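4.2 Der Aufenthaltsraum in Brodberg

Von allen Räumen, die ich für diese Arbeit besucht habe, war mir der in Brodberg der liebste, das gebe ich gern zu. Ich wollte wissen, woran Leute sich orientieren, wenn sie sich in einem großen, offenen Raum einen Platz suchen, und ob der Boden dabei überhaupt eine Rolle spielt (Kulsoom Shaikh hatte gewettet: keine).

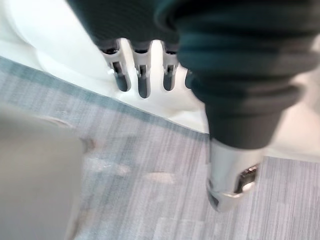 Lesezeit: 4 Minuten

Gefragt habe ich nach dem Hinsetzen und noch einmal beim Gehen. Am Ende hatte ich 197 brauchbare Bögen aus über 260 Gesprächen. Der Rest war unleserlich oder kam mit Kaffeeflecken zurück, und ein paar Leute wollten lieber über die Heizung reden! Fast alle nannten zuerst das Fenster und dann das Sofa. Den Teppich erwähnten die meisten erst, wenn ich nachhakte, dann aber ziemlich ausführlich. Juwita Wibisono, die mit mir kodiert hat, wollte dafür eine eigene Kategorie, und inzwischen bin ich froh, dass ich nachgegeben habe.
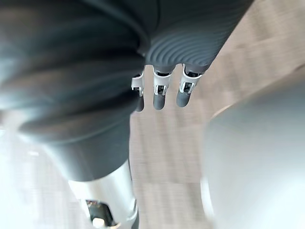

Beim Kodieren sind wir nämlich an den Streifen hängen geblieben. Mehrere Befragte sagten, sie seien »den Streifen nach« gelaufen, andere fanden das Muster unruhig und schauten lieber hinaus. Für die Auswertung habe ich beides unter »Richtung« abgelegt, was etwas grob ist. Die Fliesen verlaufen optisch quer vor der Glasfront, das Sofa steht schräg dazu (Abb. 1), und genau diese Schräge kam in den Antworten immer wieder vor, meist als »gemütlich«, zweimal als »im Weg«.

Abb. 1: Gestreifte Teppichfliesen, raumhohe Verglasung und das cremefarbene Ledersofa mit geknöpftem Rücken.

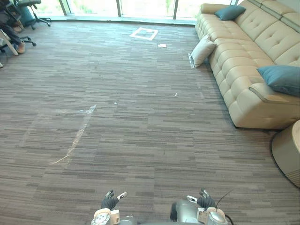 Warum wurde das Sofa für die Befragung nicht umgestellt?
Ich wollte den Raum so erfassen, wie die Leute ihn kennen. Eine zweite Runde mit gerade gestelltem Sofa plane ich mit Tania Mridha für Oktober.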